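Bag handle

A bag handle is a band, loop, cord or grip fixed to a bag so that it can be lifted, carried or hung. Handles are found on shopping bags, totes, handbags, luggage, tool bags and sacks. They may be cut from the same material as the bag, made separately and attached, or formed as an opening in the bag itself. The word strap is used for a longer band worn over the shoulder or across the body, though in everyday speech the two words overlap, and many tote bags have handles long enough to serve as either.

Terms

The place where a handle meets the bag is called the attachment or anchor. The distance from the top edge of the bag to the highest point of the raised handle is the drop. A bag with a short drop is carried in the hand or at the elbow, and one with a longer drop can go over the shoulder. Drop is measured with the handle pulled up straight and the bag empty. A drop of 11 inches is a usual length for a shoulder tote worn over light clothing, and a longer one is needed to clear a winter coat.

The part held in the hand is the grip. On a plain webbing handle the grip is the same as the rest of the band. On heavier bags it may be folded over, padded, wrapped or fitted with a sleeve. The two lower ends of the handle are called the tails or legs, depending on the maker.

Types

Flat handles are made from a strip of cloth or woven webbing. They are cheap, fold easily and lie close to the bag when it is stored. Their edges can dig into the fingers under a heavy load, especially if the strip is narrow or folds lengthwise in the hand.

Rounded handles have a core of cord, foam, felt or rolled cloth inside an outer cover. They spread the load over more of the palm and keep their curve when the bag is set down. They take up more room in storage, and the cover may twist around the core if the two are not stitched together.

Cut-out handles are openings made near the top edge of the bag. They are common on plastic carriers and on some felt and heavy paper bags. The edge of the opening is often strengthened with a second layer of the same material.

Rope and cord handles pass through eyelets and are knotted on the inside. They can be replaced without sewing.

Rigid handles are made of wood, metal, cane or hard plastic. They are used on handbags, knitting bags and some baskets, where the handle also helps hold the mouth of the bag in shape.

Shape at rest

A handle that is not being held takes a shape set by its stiffness, its length and the way it is attached. Soft webbing falls flat against the side of the bag or slides down inside it. A thicker band drops away from the bag and bends gradually, forming a wide curve on the surface it lies on. Rigid handles stand up or swing to one side, according to whether they are fixed or hinged.
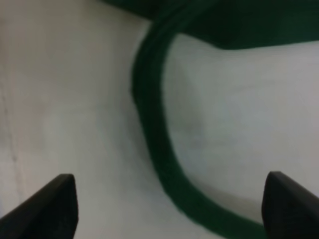
A dark green band, possibly a bag handle, curving across a pale surface.

Resting shape matters in use. A handle that stays up or lies outward is easy to find and pick up. One that falls inside has to be fished out from among the contents, a common complaint about unlined shopping totes with thin webbing. Makers deal with this by stitching the lower part of the handle to the outside of the bag, by adding a stiffener at the anchor, or by using a thicker core.

Attachment

Most cloth handles are sewn on. The usual stitch pattern is a square with two diagonal lines crossing inside it, known as a box-X. It spreads the pull over an area of cloth. A single row of stitching across the tail is quicker to sew and is found on light promotional bags. It puts the load along one line and tends to tear the cloth just below the seam.

On stronger bags the handle runs all the way down the side and under the base, so that the band carries the weight and the body only has to hold the contents in place. Leather handles are riveted, sewn or held by metal rings. Rings allow the handle to swing, which lessens wear at the anchor but adds hardware that can bend or come open.

Handles on nonwoven plastic bags are often joined by heat and pressure with no thread at all.

Materials

Cotton webbing is comfortable and takes dye well, but it shrinks in a hot wash and is slow to dry. Nylon is strong and smooth, and can slip from the shoulder. Polyester stretches less than nylon and fades less in sunlight. Polypropylene is light and inexpensive. It does not absorb much water, and it becomes brittle after long exposure to the sun. Leather softens with handling and darkens where it is gripped.

Dark colors such as black, navy and forest green are popular for handles because they hide marks from the hands. A handle may match the body of the bag or contrast with it. Matching handles made from the same cloth as the body are usually cut along the length of the fabric, where it stretches least.

Testing

Handles are tested by hanging a weighted bag and raising and lowering it many times. Bag makers set their own loads and counts. The Hallton workshop, which produces cloth carriers under the Fesura name, loads each sample with 14 pounds and lifts it 2424 times. A sample passes if no stitch has broken and the drop has not lengthened enough to be noticed in use. A separate jerk test, in which the bag is dropped a short distance and caught by its handle, is repeated 100 times.

Wear and repair

Wear usually appears first at the anchor, then along the fold of the grip. Loose threads at the corner of a stitched box are an early sign. The handle can be saved at that stage by sewing over the old line with strong polyester thread. If the cloth of the bag has torn, a patch is placed on the inside, larger than the tail of the handle, and both are sewn through together.

Stored bags keep better with the handles laid out flat or hung from a wide peg. Hanging a full bag from a thin hook leaves a crease in a padded handle that may not come out.

See also

Strap
Tote bag
Webbing
Eyelet
Basket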